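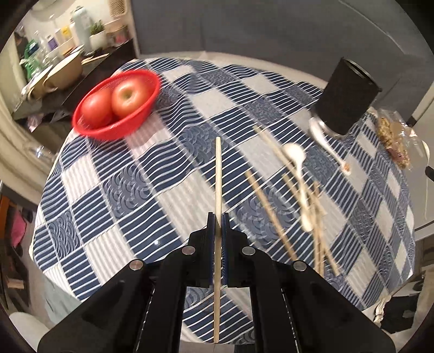 Figure 3. Round table with blue-and-white checkered cloth.

Section 3. Table Linen: Laying, Changing and Laundering

3.1 Scope

This section applies to all cloths, undercloths and napkins issued by the Roltthorpe linen store to the dining rooms at Drarkedholm and Lenihan. It replaces the linen pages in the November edition of the Dining Room Set-Up Guide. Paper table covers and outdoor furniture are covered in Section 5.

Dining room leads are responsible for making sure that staff on each shift have read this section. Questions about its contents should be sent in writing to Sirkka Ahonen, Dining Services, at the Roltthorpe office.

3.2 Linen types

Checkered cloth, round. Cotton, machine washable. Issued for daily service.
Checkered cloth, rectangular. Same fabric, for the long tables at Lenihan only.
White cloth. Heavier cotton with a sewn hem. Issued on request for formal meals and returned to the store afterward.
Undercloth. Soft backing layer, fitted with elastic. It stays on the table between meals unless it is soiled.
Napkin. White or blue. The two colors are washed separately.

Each piece carries a woven tag on the hem showing the size code and the room it belongs to. Do not remove the tag. If a tag has come off, set the piece aside in the repair bin and enter it in the linen book.

3.3 Before you begin

Check that the table stands level and that all leg locks are closed. Wipe the tabletop and allow it to dry completely. Wash and dry your hands.

You will need:
One undercloth of the correct size code
One cloth of the correct size code
A lint roller
Table clips, if the table is near an outside door

CAUTION: Do not lay cloths on a table that has been treated with polish the same day. Polish transfers to cotton and may leave a permanent mark.

3.4 Laying a round cloth

1. Fit the undercloth over the tabletop. Pull the elastic down on one side, walk to the opposite side and pull it down there. Smooth any ridges toward the edge with the flat of your hand.

2. Take the folded cloth from the shelf and confirm the size code on the tag.

3. Place the folded cloth in the center of the table with the hem stitching facing down. Open it one fold at a time. Do not shake it open over a table that has already been set.

4. Adjust the cloth until the drop is even. The standard drop is 12 inches, measured from the table edge to the hem. Use the marked stick kept in the linen cupboard and measure at opposite sides.

5. Turn the cloth so that one line of checks runs parallel to the main wall of the room. All tables in a room should follow the same line.

6. Remove lint and loose threads with the roller.

7. Attach clips where required. Clips go on the underside of the table edge, spaced evenly.

NOTE: A checkered pattern shows a crooked cloth more readily than a plain one. Stand back several paces and look along the row before placing any tableware.

3.5 Laying a rectangular cloth

1. Fit the undercloth, starting at the corners.

2. Lay the folded cloth along the middle of the table with the long fold running end to end.

3. With one person at each end, open the cloth outward toward both sides at the same time.

4. Even out the drop at the two ends first, then along the sides.

5. Fold each corner into a single flat pleat. The pleat should point away from the entrance.

Where two long tables are joined, overlap the cloths by the width of one hand. The upper cloth is the one nearer the kitchen, so that the exposed edge faces away from the serving route.

3.6 Placing tableware

Set tableware only after the cloth has been checked. Plates, glasses and flatware should be carried to the table on a tray and lifted into position. Sliding items across the cloth pulls the pattern out of line.

Forks, spoons and knives are placed as shown on the card posted inside each linen cupboard. When chopsticks are offered, place them together on a rest to the right of the plate. Wooden chopsticks are not to be left lying on a damp cloth.

Hot dishes require a trivet in every case, including dishes that have their own feet. Candles are permitted at Drarkedholm only, in glass holders, and must be put out before the table is cleared.

3.7 Changing a cloth during service

A cloth should be changed during service if it is torn, if a spill has reached the undercloth, or if a guest asks. Small dry marks may be covered with a folded napkin until the end of the meal.

1. Ask the guests' permission and offer them seats at another table if any are free.

2. Clear tableware onto a tray or a service cart. Chairs and neighboring tables may not be used for this purpose.

3. Fold the soiled cloth inward from all sides so that crumbs stay inside it.

4. Check the undercloth by touch. If it is damp, replace it.

5. Lay the new cloth as described in 3.4 or 3.5.

6. Take the soiled cloth directly to the hamper in the service corridor.

CAUTION: Broken glass must be removed by hand brush and pan before the cloth is lifted. Mark the cloth with a red tie and place it in the separate bin. It must not go into the general hamper.

3.8 Treating stains

Treat stains as early as possible, and always before the cloth goes into the machine. Heat sets most stains.

Coffee and tea: Rinse from the back of the fabric with cold water, then apply liquid detergent.
Oil and butter: Blot, cover with dry baking soda, brush off, and apply dish soap.
Soy sauce: Rinse with cold water. Apply detergent and leave it to stand before washing.
Red wine: Blot without rubbing. Rinse with cold water and repeat as needed.
Candle wax: Let it harden and lift it with a blunt edge. Send the cloth to the store with a note.

Chlorine bleach is not to be used on checkered cloths or on blue napkins. It may be used on white linen by laundry staff only.

3.9 Washing and drying

1. Sort by color and by fabric weight. Shake out crumbs over the waste bin.

2. Fill the drum to no more than 80 percent. Overfilled machines leave detergent in the folds.

3. Select the program marked LINEN COLOR or LINEN WHITE. Do not change the preset temperature.

4. Remove the load promptly when the program ends.

5. Dry on medium heat and take the cloths out while they are still slightly damp.

6. Press from the wrong side, beginning at the center and working toward the hem.

NOTE: New cotton cloths shrink a little. Wash each one separately from older stock the first time, and check the drop again before the cloth is put into service.

3.10 Folding and storage

Fold rectangular cloths in half lengthwise, then in half again, and finally across into thirds. Round cloths are folded in half and in half again to form a quarter circle, and the curved edge is then turned in to make a square bundle. The tag must remain visible.

Store by size code with the fold facing outward. Place freshly washed linen at the bottom of the stack and take from the top - this keeps wear even across the stock. Shelves should be kept dry and closed. Food, cleaning products and personal belongings may not be kept in the linen cupboard.

3.11 Inspection and replacement

Hold each cloth up to the light when folding it. Thin areas, open seams and pulled threads are entered in the linen book with the size code and the room. Repairs are carried out at Roltthorpe and normally returned with the next delivery.

A cloth is withdrawn after 100 washes or when it can no longer be repaired neatly, whichever comes first. Withdrawn cloths are cut up for cleaning use and the tag is returned to the store.

Replacement linen is ordered on the Drunamura supply form. Enter the size code, the quantity and the name of the dining room lead. Forms without a size code will be sent back.

Section last revised 7/25/24.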